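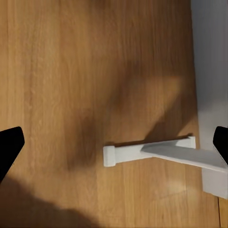
December 29, 2018

Slept badly, up at seven, coffee and the last of the fruit bread. Frost on the inside of the kitchen window again. I had told myself I would not work this week, and then I spent most of the day on the chore list for Gwion, so that was that.

The question he wants answered by New Year is simple enough to write down. Can a machine tidy a home office yet? He does not mean vacuuming. He means pick up what is out of place, put it where it goes, and leave the rest alone. Shetty have asked him for a yes or a no and he has promised them one, which I would not have done. They put 2,000 into the study back in June and I suppose they are entitled to something for it.

We are doing it all in simulation. I was against that at the start and I have mostly come around. You can run the same desk all night and nothing gets broken. What you lose is the feel of things. A real mouse has a bit of weight and grease to it and slides when you nudge it, and I don't trust ours to slide the way mine does. Nelly says I am fussing and that the friction numbers are good enough for a first answer. She may be right. She was right about the gripper.

I went through the desk runs before lunch. The desk is the hard part and I have said so in every note since summer. The things on it are dark and the top is dark, and they sit close together. A person reaches in without thinking. The planner has to decide where the mouse stops and the desk starts, and then find a way in beside the keyboard without leaning on the keys.
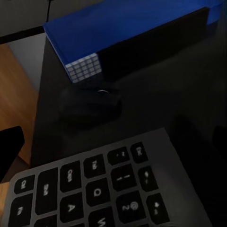
The desk, with the blue box, the mouse and the corner of the keyboard by Esc and Tab.

I tried the task myself at my own desk, for comparison. Moved a box, straightened the keyboard, put the mouse back on its pad. I did not look at my hands once. I wrote that down because it seemed to me the most useful thing I learned all day. Then I had to do it again with a watch on me, and of course I was slower, knowing I was being timed.

Lunch was soup. Called my sister. The boiler man can't come until after the holiday.

Nelly rang at two about the Hoddale numbers. Hoddale is what she calls the new planner, after the village where she wrote the first half of it on a wet vacation. She likes it better than Emlow, the old one, and so do I. Emlow would stop dead when it was unsure. Hoddale backs off and tries from another side, which looks more like sense, though it takes an age. We talked for a while about whether slow counts as a no. I said that if I come home in the evening and the room is tidy, I don't care how long it took. She said that Gwion will care, and that Shetty will care more.

After that I looked at the floor section. I had left it for last because I thought it would be easy, a big open floor being a machine's favorite place. But a home office has a chair in it, and the chair has legs that go out in all directions.
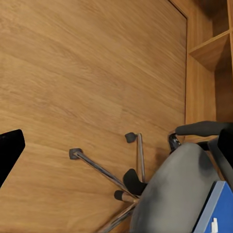

So I have put the chair down as its own line in the list. A person shoves it with a hip and carries on. For the machine it is either a thing to go around, or a thing to move, and if it is moved then the map is wrong and has to be made again. I would allow it one shove. Gwion will want a rule and I don't have one yet.

My draft so far says: lifting a single object in the open, yes. Clearing a crowded desk, not without someone looking in on it. Shelves I have left blank. Going around furniture, yes. Moving furniture, no. I know that is five answers and he asked for one.

There was an old Tornetti catalog in the drawer when I was looking for stamps, the one with the kitchen robot on the cover that was going to do the dishes. I kept it on the desk to show Nelly.

Finished at 6. Washed up by hand. Left the big pot to soak. Must remember to send Gwion the draft before he asks, and to buy salt for the front step.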